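Pindlow Shared Housing
Progress report to the Brodance Fund
Prepared by Kausar Farooqui, room coordinator
October 8, 2024

1. Purpose of this report

With this report I inform the Fund about the work on the bedrooms at Pindlow since our last letter in February. The grant covers bed linen, small furniture and minor repairs to walls. Questions about the accounts can be sent to Kirsten Ladefoged, who keeps the invoices. I write only about the rooms.

2. Bed linen

In the previous period the residents complained mostly about sheets. The old flat sheets moved during the night and had to be tucked in again every morning. We decided to change to fitted sheets in plain, muted colors, and we have now received 41 of them from our supplier, Zumeck. The price was 1,175 in total, delivery included, and this is inside the approved line.

The large bed in the corner room was among the first to get the new sheet. The size is correct for this mattress. The fabric arrives folded very tightly and the creases stay in it for some time. Juniper Calloway has asked if we should iron the sheets before use. My opinion is that we should not, as it would take many hours and the residents do not ask for it. 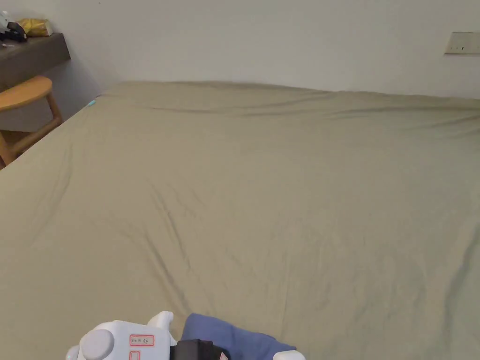 Corner room: large bed with fitted sheet, stool between bed and wall.

Two sheets had a weak seam at the corner. Zumeck has agreed to replace them, but the replacement is not yet delivered.

3. Small furniture

The rooms are not big, and a normal chair takes too much of the floor. For this reason we chose light wooden stools with a round seat. They are easy to carry and can stand in the narrow place beside the bed. I am satisfied with this choice, although Asger Bergmann reminded me that a stool gives no support for the back and is not good for long study. He would like to try two chairs with low backs in the larger rooms. I support this if the budget allows it.

The dark wooden desk was kept. It is strong and there is no reason to buy a new one. The problem is storage. Residents have no other surface for their small things, so bottles, cups and boxes collect on the desk, and it becomes difficult to write there or to eat.

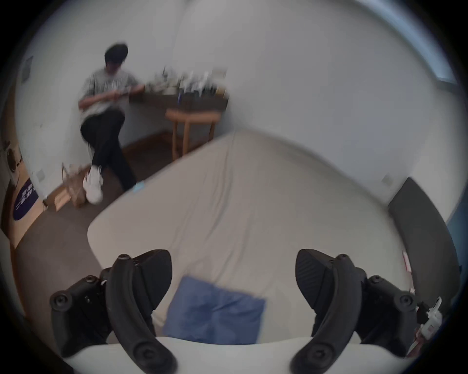

The desk in the corner room in daily use, with the stool in front.

We propose a narrow wall shelf with a front edge in each room, and hooks for bags, which now stand on the floor. I have asked Hallgrímsson for an offer and they estimate 500 for the first group of rooms. This amount is not part of the present grant, and I come back to it in section 5.

4. Daily order in the rooms

Together with the new linen we introduced a short routine for tidying. Clothes are taken off the bed first, then phones, notebooks and cables are moved to the desk, and after this the sheet is pulled straight from the headboard side.

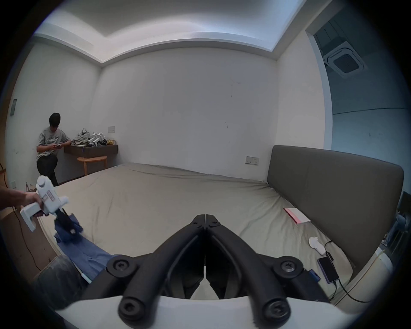 The routine works better in some rooms than in others. Where two people share, it is often not clear who should start, and the bed becomes the place for everything that has no place. We have written the steps on one page in simple language. Kirsten Ketilsson is now making a second version with drawings, because several residents read English slowly, and I understand this very well from my own first years here.

5. Remaining work and requests

The following points are open:

Replacement of the two sheets with a weak seam. Responsible: Juniper Calloway.

Shelves and hooks. We ask the Fund kindly to consider the 500 as an addition to the grant.

Walls. The long wall in the corner room has a few faint marks and one short dark streak. We would like to clean it first and paint only if the cleaning does not help. The switch panel and the outlet stay where they are.
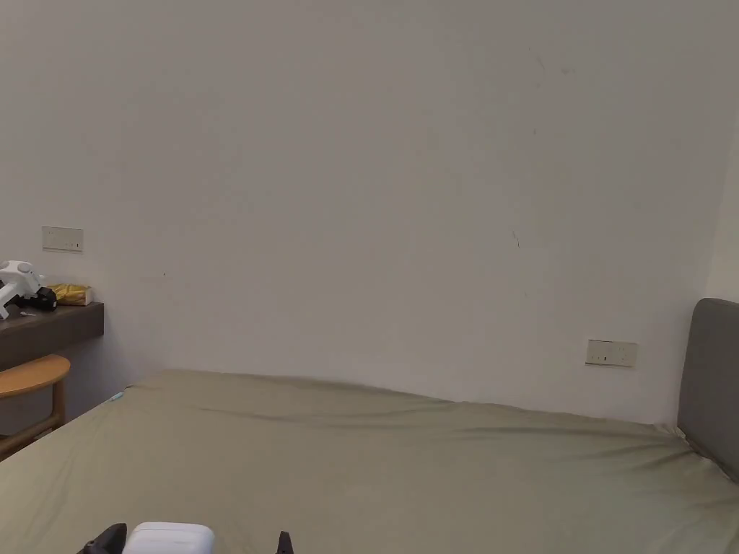

6. Contact

I am available at the Pindlow office for all questions about this report. If the Fund wishes to visit the rooms, please write to me some days before, so that I can ask the residents for their permission.

With respect,
Kausar Farooqui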